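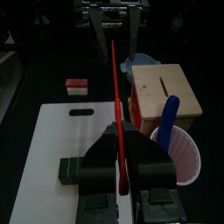 A toy sushi piece beside the white cutting board, with the wooden box to the right.

Call for Participants: Tabletop Play Sets, Spring Round

Viltero is looking for adults to take part in a round of tabletop sessions with play kitchen pieces and everyday containers. The sessions run from March until all places have been filled. You will be paid $38 for each session you complete. No experience is needed and there is nothing to prepare at home.

We put together activity sets and written instructions for play groups, after-school programs and community rooms. Before a set goes out we want to know how ordinary people deal with it on a table: where they put things down, which pieces they mix up, how they pour, and how they pack everything away at the end. Most of our instruction sheets were written by people who already knew the sets well, and it shows. We would like to fix that.

What you will do

Each session lasts 3 hours including a break. You work at a table with one set at a time and a printed sheet that tells you what to do. The tasks change from session to session, but they come from the same few groups.

Food and board tasks. You get a cutting board and toy food, mostly sushi. You lay out the pieces, move them onto the board, sort them, and arrange a meal for a given number of diners. The board is the white kind with a handle slot near one end. Some sheets tell you which way the slot should point and others leave it up to you. If the sheet leaves it up to you, please don't ask us which way is better – we want to see what you pick.

Box and stick tasks. The wooden box has a narrow slot and a small round hole in the top. Depending on the sheet, you will be asked to move the box, turn it so that a certain side faces you, or place things beside it. The long, thin red stick is used in several of these tasks. It is easy to knock other pieces over while you handle it, so lay out the table before you pick it up.

Bowl and container tasks. You put small pieces into bowls, take them out again, and set the bowls where the sheet says. A few of these tasks are timed. Most are not.

Pouring tasks. You pour a dark red liquid from a plastic cup into another container. The sheet tells you how much to pour and where the containers should stand. Small pieces of blue tape are used on the tabletop in this part. Leave the tape where it is, even if a corner comes up or it looks crooked to you. Spills are fine and you will not be marked down for them, but please write them on your sheet with the step number.

Tidying tasks. Every session ends with one. You wipe what needs wiping, sort the pieces back into their sets and pack them in the bins. The packing is as much a part of the session as the rest, so please do not rush it to get out early. In the last round the packing notes were the thinnest part of what we got back, and we ended up rewriting the storage page from guesswork.

How a session is laid out

You check in at the front desk and get your sheets and a pencil. A staff member takes you to your table and goes through the first sheet with you. After that you work on your own. There is always a staff member in the room, and you can raise your hand if a piece is missing or if a sheet makes no sense at all. Please try a confusing step at least once before you ask. If you got it wrong, write down what you did.

At the end of each task you fill in a half page. It asks what you did first, what slowed you down and what you would change in the wording. Short answers are fine. "Did not know which side was the front" is more useful to us than a paragraph saying the set was nice.

The break comes after the second block. There is coffee, tea and water in the hallway. Drinks and food of your own have to stay out of the session room, and that includes bottles with lids.

Who can take part

You can apply if you:

are 18 or older
can sit or stand at a table for up to an hour at a time
can read a one-page instruction sheet in English
are comfortable using both hands for small pieces
can come to at least two sessions during the round

We would like a mix of people. If you look after children for a living, you are welcome, but so are people who have not touched a play kitchen since they were small. Left-handed people are especially encouraged to apply. Our last group was almost all right-handed and several of the board layouts turned out awkward for everybody else.

You cannot take part if you or someone in your household works for Viltero or for Zimer, the company that prints our sheets. If you took part in the fall round you may apply again, but you will be placed on different sets.

Children cannot take part in this round and cannot wait in the session room. There is no child care on site.

What to wear

Wear something you do not mind getting a splash on. The red liquid used in the pouring tasks leaves marks on cups and it will do the same to a light shirt. Aprons are available and you can wear one for the whole session if you like. Sleeves should be short or easy to roll up. Take off bracelets and large rings before you start. There is a small locker for each participant, with a key.

Long hair should be tied back for the pouring tasks. We have hair ties at the desk.

The pouring part in more detail

People who apply often write to ask about this part, so it gets its own section. You start with the cups and containers set out according to the sheet. You may be given a white cup, a red one, or both, and the sheet will say which one to pour from. The white cup is plastic and ribbed on the inside. The liquid comes out quickly once the cup is well over on its side, so practice tipping it slowly if you get the practice sheet first.

The container underneath is a light pink one in most of the tasks. It is wide enough that you do not need a careful aim, but it is shallow, and a fast pour can splash. Keep the cup low. When you are done, put the cup down where the sheet tells you, and do not rinse it. Cups are washed between participants and we want to see them as you left them.

Do not drink the liquid. It is meant for pouring only. If you have a known sensitivity to food coloring, tell us when you apply and we will give you a set without a pouring task. The pay is the same.

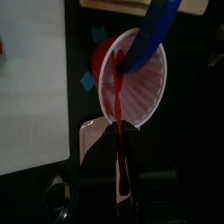 Place and times

Sessions take place at Viltero, on the ground floor of the Kröger Building. Use the side entrance next to the bike racks. The front door belongs to the other tenants and the people there cannot let you in. The session room is step-free and there is an accessible restroom across the hall. Two of the tables can be raised and lowered. If you need one, write it on your application so that we can hold it for you.

Morning sessions start at 9:30 a.m. and afternoon sessions at 1:30 p.m. Please come ten minutes early. If you arrive after the first sheet has been handed out we may have to move you to another session, and you will not be paid for the one you missed.

There is street parking on the next block, with a two-hour limit, so it will not cover a full session. The parking lot behind the building is free in the afternoon only. The Muritz bus stop is a short walk from the side entrance.

We take up to 8 participants in each session. Everyone has a table to themselves. You will hear other people working, and now and then something gets dropped. If you find it hard to concentrate with noise around you, ask for a morning place, as those tend to be quieter.

Payment

You are paid $38 per completed session, by check or by bank transfer. Transfers go out within 7 business days. If you have to leave during a session for a good reason you will be paid for the half you finished. We do not cover travel costs.

Pay does not depend on speed or on getting the tasks right. A sheet with mistakes and clear notes is worth the same as a perfect one.

Pictures and notes

Pictures are taken at the tables during the sessions and may be used in our instruction sheets and on this site. You will get a consent form at check-in that covers this. Your written notes are stored without your name. You can ask us to remove them up to the end of the round by giving us the number printed on your sheets.

How to apply

Fill in the form at the front desk or ask for it by email through the contact page. Put "Tabletop round" in the subject line. Please include:

your name and a phone number where we can reach you during the day
whether you prefer mornings or afternoons
whether you are left-handed or right-handed
anything we should know about seating, table height or sensitivities
whether you took part in an earlier round

We do not need a resume or a cover letter. We answer every application, usually within a week. If you are offered a place, you have two days to confirm it. After that it goes to the next person on the list.

If all places are taken when you apply, you can ask to stay on the waiting list. Cancellations are common, often the evening before, so tell us if you can come in at short notice. People on the short-notice list get a phone call, not an email.

Questions about the sessions can be left with the front desk between 9 a.m. and 4 p.m. Please do not call the session room directly.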